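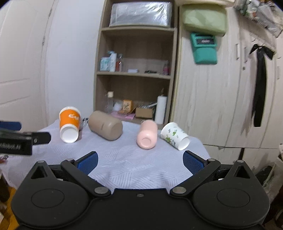
Noeline Tuhiwai would like it understood, before the kettle has even boiled, that Triren was never supposed to be loud, and that anyone who comes expecting a concert is going to be standing about for a good while wondering when it starts. It has already started, she says. It started before you parked the car.

I'd driven out to Grusera to talk to her ahead of the opening at the Trevaskis Gallery on 2nd December, and I had a page of sensible questions, most of which I didn't get to. Noeline is a generous talker. She'll begin an answer in the right place and finish it somewhere near her grandmother's clothesline, and by then you've got a second piece of fruit loaf on your plate and have stopped minding.

Triren is made of 2,211 small clay discs, each hung on its own length of fishing line from the ceiling of the long room at the Trevaskis. They touch when the air moves. A weather station on the breakwater reads the wind, and a row of very slow fans, built with the engineers in the Sondar residency program, passes that wind along to the discs indoors. If it's still at the harbour, it's still in the gallery. If there's a southerly coming through, well, you'll know about it.

"I wanted a room that was at the mercy of something," she told me. "Most galleries are so well behaved, aren't they? The same temperature and the same light, and everyone whispering. I love them, I've spent half my life in them, but I thought, let's have some weather in here for once and see who complains."

She trained as a potter, and for a long time she made what she calls cupboard things: bowls, lidded jars, a great many mugs. The discs came from the bottom of the glaze bucket, more or less. She'd been rolling out test tiles and threading them on string so she could compare colours by the window, and one afternoon in February somebody left the back door open.

"And they just spoke up! All of them together, this lovely dry clatter, a bit like shells and a bit like teeth. I stood there with my hands all over slip and didn't move. I thought, you've been making the wrong thing, Noeline."

The Sondar people came into it a little later. The residency puts an artist and an engineer in the same building for two years and more or less leaves them to it. She admits she went in with her arms folded. She had worked by herself for so long that she wasn't sure she could explain what she wanted to another person, let alone a person who wanted it in writing.

"They kept asking me for a number," she said, laughing. "How fast should the air be? And I'd say, oh, like when someone walks past you in a hallway. They were very patient. One morning they had me walk up and down the hallway, over and over, with a little meter on a stick, and that was that, we had our number. I thought it was the silliest thing I'd ever done at work, and it's the reason the piece sounds the way it does."

I asked whether the partnership had ever gone sour, and she gave it some proper thought, picking currants out of her loaf. There was a bad patch over the fans. The first lot hummed, and you could hear the hum underneath the clay, and she couldn't stop hearing it once she'd noticed. The engineers felt it was well within what a visitor would put up with. She didn't. It dragged on through a whole winter.

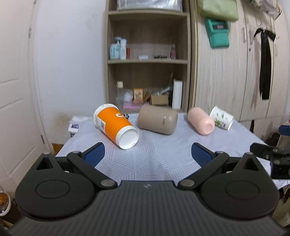 Rounded housings and pivot pins. Photo: Sondar

"I was a misery, I'll own up to that," she said. "I'd come in and lie down on the floor with my eyes shut and say, no, still there. But you know, they did the same thing in their turn. When I changed the clay body without telling anyone, all the discs came out heavier, and every setting they'd worked out was no good any more. So I had to say sorry, and I made them a dinner set. A proper one, with a gravy boat."

The fans that are in the room now turn so slowly that children apparently try to count the blades, and the motors sit in boxes lined with old wool blanket. The blanket was her idea and the boxes were theirs, and she says she can't really tell you any longer where one lot of thinking stops and the other begins. She's a bit tired of being asked, to be truthful, as though there had to be a winner.

What she'd much sooner talk about is listening. Her grandmother lost most of her sight later in life and used to tell the day's weather by the pegs on the line, whether they were ticking or quiet, and would call the washing in before anybody else had looked up. Noeline used to think it was a kind of magic. She's since tried it herself and says it's mostly a matter of stopping still.

"There are two benches in the gallery and I fought for both of them," she said. "You can't hear it walking through. You've got to sit down and let your own noise settle, your coat and your keys and whatnot. Then it comes up to meet you. Some days it'll be hardly anything and I'm sorry about that, but I can't do a thing about the harbour."

We'd run well past the hour by then. I asked what comes next, and she pulled a face and pointed out the window at the shed, where there are apparently several crates of discs that didn't make the cut, chipped or warped or just a bit dull in the voice. She can't bring herself to crush them. A friend wants some for a garden path, and she's thinking of hanging the rest in the plum tree, without any fans at all.

She walked me out to the gate, still talking, and then went back in to wrap up the end of the loaf for me to take home.

Triren is in the long room at the Trevaskis Gallery, Grusera. Entry is free, and the benches are to your left as you go in.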